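Service Meshes Are Being Sold to People Who Don't Need Them
4/1/22
Filed under: Infrastructure, Opinion

Every couple of years the infrastructure world settles on a thing that everyone is supposed to be running, and the people who aren't running it start to feel bad about themselves. Right now that thing is the service mesh. I have sat through enough vendor calls this spring to recite the pitch from memory. Encrypt all traffic between services, get retries and timeouts for free, see every request on a dashboard, change none of your code.

I don't believe the last part, and I have doubts about "free."

My own experience comes from Notonau, a mid-sized booking platform where I worked on the operations side until recently. We had 48 services at the time the mesh project started. A handful of them mattered. The rest were internal tools, nightly jobs, and a few things that should have been turned off and hadn't been. The security review had flagged that traffic inside the cluster was going over the wire in plain text, and somebody on the leadership side had read a white paper. By June we were signed up with Valer, which sells a managed mesh with a control plane you don't have to host yourself.

I want to be fair to Valer. The software did what the manual said it did. Their support people answered tickets. When we turned on mutual TLS between two test services, it worked the first afternoon, and there was real excitement about that. If you judge a product by its first afternoon, this one is excellent.

The trouble is the sidecar. For anyone who has been spared this so far, a sidecar is a small proxy that runs next to each copy of your application and handles its network traffic. It sounds modest. But you are putting a second program in front of every program you own, and that second program has its own memory use, its own configuration, its own startup order and its own bugs. When we had the mesh rolled out everywhere we were running 366 proxies in production, and I'd guess that before the project most of our developers could not have told you what a proxy was.

They learned. They learned during an outage, mostly. One of our batch jobs would finish its work and then never exit, since the sidecar kept running and the scheduler thought the job was still busy. There are workarounds for this. Everyone who sells a mesh knows them. They were in a footnote.

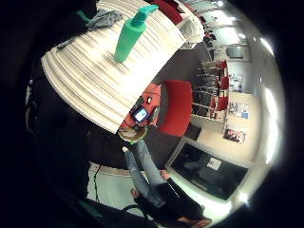
Tabletop, cleaning day.

Then there are the retries. The mesh will retry a failed request for you, and so will the client library your developers already use, and so, in our case, would a queue that somebody had put in front of the payment service years ago. Stack three layers of retries on top of a service that is slow because it's overloaded and you get a service that is down. We could have found this by reading our own code before the rollout. We didn't, because the whole selling point was that we wouldn't have to think about the code.

I hear the reply to this every time I bring it up: you configured it wrong. Sure. We did. I would like to know who configures it right on the first try, and how many people they have on the team. Lurkmont, the consulting firm that helped us with the migration, sent 2 engineers for the length of the project and they were good. When they left, the number of people in the company who understood the routing rules dropped to one, and then that person went on leave.

What bothers me is how the security argument gets used. I am in favor of encrypting traffic inside a cluster. I think the old idea that everything behind the firewall is friendly has been dead for a long time. But "you should encrypt internal traffic" and "you should run a service mesh" are two separate claims, and in every slide deck I've been shown the second one rides in on the back of the first. You can encrypt between nodes at the network layer and never touch a pod. You can have the handful of services that carry customer data speak TLS directly, with certificates from a boring internal authority, and rotate them on a schedule. Neither of those gives you identity for every workload or fancy traffic splitting. How many teams with a few dozen services are doing traffic splitting? We did it once, as a demo.

The dashboards deserve a word too. Yes, they're pretty. You get a map of your services with lines between them, and the lines change color when something goes wrong. Managers love the map. I never saw anybody fix an incident from the map. They went to the logs, like they always had, and now there were twice as many logs.

And none of this addresses the thing the reviewers should have been worried about. A mesh will faithfully encrypt a request from a service that has no business making it, unless you sit down and write policies about who may talk to whom. That's the hard, dull part. It takes knowing what your services do. At Notonau we had the policies set to allow everything for the whole time I was there, with a ticket open to tighten them. As far as I know the ticket is still open. On paper we had "zero trust networking," and it said so in the sales material.

A useful comparison is Aguirre, a logistics company in the same building with a similar setup and a smaller team. They looked at the same products we did and passed. They turned on node-level encryption in their network plugin, wrote default-deny network policies for one namespace at a time, and were finished in 4 months. Their setup is less clever than ours. It has gaps, and they'll tell you what the gaps are, which I couldn't have done for ours.

I'm sure there are places where a mesh pays for itself. If you have hundreds of services in several languages, more than one cluster, auditors who want proof of identity on each connection, and a platform team that does nothing else, go ahead. Some of those companies wrote the early mesh software, and it fits them well, as you'd expect. There's also work going on to get rid of the sidecar altogether and move the job down into the kernel or onto the node. Maybe that will be better. I've been told it will be better by the same people who told me the sidecar was fine, so I'll wait for somebody else to run it through a busy season first.

If you're being pitched one of these this quarter, ask the vendor to show you an upgrade of the control plane on a live cluster, with traffic going through it. Ask what happens to requests in flight. Ask them to take it back out again.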